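趁娃睡了，来更一串收玩具的事。上次说要写，拖到现在，评论区催了好几个人，我认错。

先交代背景：我们家住的房子不大，客厅兼玩具房兼我的办公室。之前玩具是放在布艺收纳箱里的，就是那种软软的、两边有提手、商品图上特别好看的。用了不到半年，四个角全塌，娃往里一坐，直接变成一张饼。

后来换过一组塑料抽屉，也不行。抽屉这种东西，大人觉得整齐，小孩只觉得是机关。每次找一只小恐龙，六个抽屉全拉开，找到了也不关，我端着杯子走过去膝盖磕了三回。卖二手了，买家来搬的时候我差点鼓掌。

所以今年的思路变了：不要盖子，不要抽屉，不要软的。就要一个敞口的、浅的、硬的东西，往地上一放，扔进去就算收好。

然后我就迷上了金属料箱！就是仓库、车间里那种铁皮浅箱，四面斜壁，口大底小，灰扑扑的。我知道很多人第一反应是丑。我第一反应也是丑。看了两个星期之后觉得挺耐看的，审美这个东西真的会被自己说服。

说说浅的好处。深箱子最大的毛病是底下那一层永远见不到光，我清布艺箱的时候从最底下翻出来半块饼干、一只袜子，还有去年以为丢了的木头小火车。浅箱子站着低头一看，有什么一清二楚，娃自己也找得到，不用喊妈。
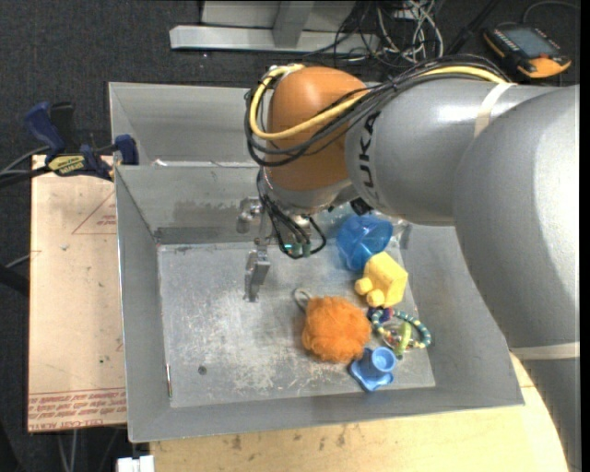 再说容量。我现在的规矩是一箱只放一小堆，底板要露出一大片来。刚开始我也忍不住想塞满，觉得空着浪费，结果一满娃就整箱往外倒，倒完了坐在中间发呆，哪个也不玩。放得少，反而一个一个拿出来玩，玩得还久。

收起来的那部分去哪了？装袋子放衣柜顶上，隔一阵子换一批。换的时候娃的表情像过年，明明都是他自己的旧玩具。我妈说我这是在骗小孩，我说这叫轮换（其实就是骗）。

有人问铁皮会不会刮地板。会！一定会！我第一天就在地板上拖出一道白印，心疼得要命。后来在底下四个角贴了毛毡垫，厚的那种，薄的一个礼拜就磨没了。如果家里是瓷砖，拖起来声音很可怕，也建议贴，楼下邻居会感谢你。

还有人问边缘割不割手。这个要看箱子，一定一定自己拿手摸一圈，接缝的地方慢慢摸，最好戴手套摸第一遍。我买过一只便宜的，有一边没卷好，摸着就扎，直接退了。现在用的这几只上沿都是卷边，我又在外面包了一圈硅胶条，十分钟的事，剪刀剪一剪按上去就好。

买的时候的选择过程也说一下。最开始看的是 Mellanier 的家用款，颜色很美，奶白和雾蓝，但是价格也很美，一只要 600。我放购物车里每天进去看一眼，看了一个月，关掉了。装塑料恐龙的箱子，不至于。

Homov 那款便宜很多，90 一只，灰色，没有任何设计可言。下单的时候客服还问我是哪个厂要用，我说家里装玩具，对面停了好一会儿，回了一个“好的亲”。

到货比我想的重。单手拎得动，但是不想一直拎。所以我家的规矩是箱子不动，玩具动，箱子就贴着墙根放，两只挨着，一只放车，一只放别的。“别的”这一类非常庞大，我也懒得再细分了，分类分得越细，最后坚持不下去的越是我自己。

说到分类，之前我也贴过标签的，打印、过塑、还画了小图标，花了一个晚上。娃用两天时间把所有标签撕下来贴在了冰箱上。现在没有标签，他自己知道哪边是车。偶尔有一头牛混进车里，我也不管，牛可以开车。

再讲声音，这是我觉得必须提前说的缺点。积木扔进铁箱的那一下，咣！尤其早上六点多，整个人从床上弹起来。我后来试过在底板铺东西，毛巾不行，会皱成一团；瑜伽垫剪一块最合适，压得住，脏了拿出来冲一下。不过铺了之后看着没那么爽利，我现在是一只铺了一只没铺，吵的玩具全赶到铺了的那只去。

清洁倒是真省心。布箱子我洗过一次，晾了三天，里面的纸板全泡烂。铁的就湿抹布擦一遍，再拿干的擦一遍，重点是第二遍不要偷懒，角落里积了水会起锈点。底板用久了会有划痕，一道一道的，磨得有点发白，我不介意，玩具箱嘛，又不是摆件。在意的可以买喷涂层厚一点的。

毛绒玩具千万别放铁箱里，一个是吸灰，一个是占地方，一只兔子进去别的什么都放不下了。我家毛绒的全部住在床尾一个藤筐里，藤筐是在 Đào 那家小店买的，老板自己编的边，用到现在没散。小店不大，东西堆得满满的，想买到好看的要蹲下去翻。

还有一类东西，就是快餐送的、展会发的、扭蛋扭出来的，丢了娃会哭，留着又永远没人玩。我给它们准备了一个鞋盒，叫“观察区”。放进去没有人提起的，过一阵就悄悄送走。目前大约 11 个在观察，包括一只没有轮子的消防车，不知道为什么还活着。

收拾的时间我们定在晚饭之后洗澡之前，放一首歌，歌放完就收工，没收完的也算了。刚开始我会在他睡着之后再偷偷收一遍，后来发现完全没必要，第二天早上照样满地。接受现实以后我每天多睡半个小时！

哦对，搬家的朋友问过我这个箱子好不好带。特别好带，斜壁的好处就是空箱能一只套一只。我们从 Bruscombe 那边搬过来的时候，布箱抽屉柜全都散架重买，如果当时就用这种，至少能省下两趟车和一次吵架。

最后补一个我自己踩的坑：尺寸不要只看长宽，要看上口还是底面。斜壁箱子上口和底面差不少，我第一只就是按底面买的，拿回来往柜子下面一推，卡住了，现在它在阳台装花土，也算有份工作。

下回想写绘本怎么放，我家书架已经快不行了，娃把最下面一层当台阶踩。有好用的前向书架求推荐，要矮的，要稳的，不要白色，白色我真的擦够了。

娃醒了，先撤，评论晚点回！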